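Plestatham Readers' Forum
Board: Nineteenth-Century Fiction
Thread: Narration and reliability in Wuthering Heights (assessment preparation)
Replies: 8

Moderator_Lit
Posted March 6, 2022
This thread is opened for members preparing the comparative essay on narration. Members are reminded that contributions should cite the chapter in support of any claim, and that complete essays must not be posted. The question under discussion is whether Nelly Dean may be treated as a reliable narrator, and what Lockwood's presence contributes to the novel as a whole.

harbourside_reader
I would submit that the question of Nelly's reliability has been overstated in recent study guides. She is a servant reporting what she saw over many years, and where she errs she generally admits it. In chapter 9 she concedes that she knew Heathcliff was within hearing while Catherine spoke of the degradation of marrying him, and that she did not tell Catherine until he had gone. A deceitful narrator would have left that detail out.

k_ledger
With respect to the previous poster, I cannot agree. The admission in chapter 9 is the strongest evidence against her. She had the opportunity to stop the conversation and allowed it to continue. The whole of the second volume follows from that silence, and yet she recounts it in a single sentence and moves on. Candour about a fact is a separate matter from candour about one's responsibility for it.

harbourside_reader
The distinction is a fair one, although I would ask what k_ledger considers she ought to have done. Her position in the household did not permit her to direct Catherine's speech. Students should take care before assigning to a housekeeper the powers of a parent.

k_ledger
She directs a good deal else. She decides which letters reach Edgar and which do not, she burns the younger Cathy's correspondence with Linton in chapter 21, and in chapter 12 she chooses to keep Catherine's illness from her husband. I do not regard these as the actions of a person without power.

Pastell_Study_Circle
The Pastell Study Circle considered this matter over two meetings and wishes to place its view on record. Our members were divided. The majority held that the more useful question concerns Lockwood, who misreads almost every relationship he meets in the opening chapters. He takes a heap of dead rabbits for cats and addresses the younger Cathy as Heathcliff's wife. A reader who has watched him fail so thoroughly should be cautious about the account he passes on, whatever one thinks of Nelly.

Members may obtain our reading notes (29 pages) on application to the Circle. They are arranged by chapter and use the Rokberg school edition for page references. 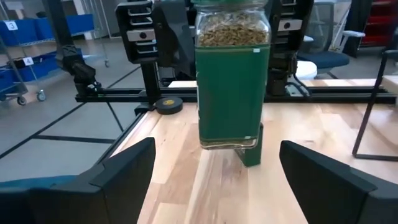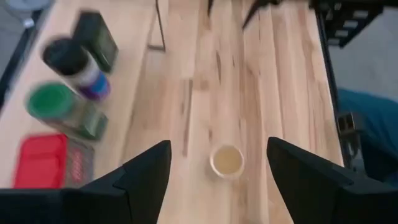 Jar with the green label, and the small cup on the tabletop.

The minority view, for completeness, was that Lockwood's errors belong to comedy of manners and cease to matter once Nelly begins to speak. Two members felt strongly on the point and have asked that it not be summarised as a concession.

tussock_and_fern
I should like to support the minority. Lockwood tells us at the start of the second volume that he will continue in Nelly's own words, "only a little condensed." Students make a great deal of that phrase. In my view it is a convenience of the author's and will not bear the weight of a whole paragraph, let alone a thesis.

k_ledger
It bears the weight perfectly well. A narrator who announces that he has condensed his source has announced that something is missing. Whether the reader can recover what is missing is precisely what the essay ought to address.

Moderator_Lit
Members are asked to keep exchanges directed to the text. On a procedural matter, several enquiries have been received about editions. The Rokberg and the Kocabaş paperbacks number their chapters differently. The Rokberg runs continuously from 1 to 34, whereas the Kocabaş restarts at the second volume. All chapter references in this thread should follow continuous numbering. Posts quoting the text are limited to 175 words of quotation.

quillon26
Thank you for the clarification, which accounts for some confusion at my end. May I ask whether Isabella's letter in chapter 13 should be treated as a third narrative voice? My draft currently gives it one paragraph, and I am uncertain whether it belongs with the discussion of Nelly or stands apart.

Pastell_Study_Circle
We would recommend treating it apart. Nelly claims to read the letter out as written, so it is one of the few places where her own phrasing is set aside. It also gives the Heights as seen by a newcomer of Isabella's class, and may usefully be compared with Lockwood's first visit.

harbourside_reader
I concur with the Circle on Isabella's letter. On chapter 9 my position is unchanged.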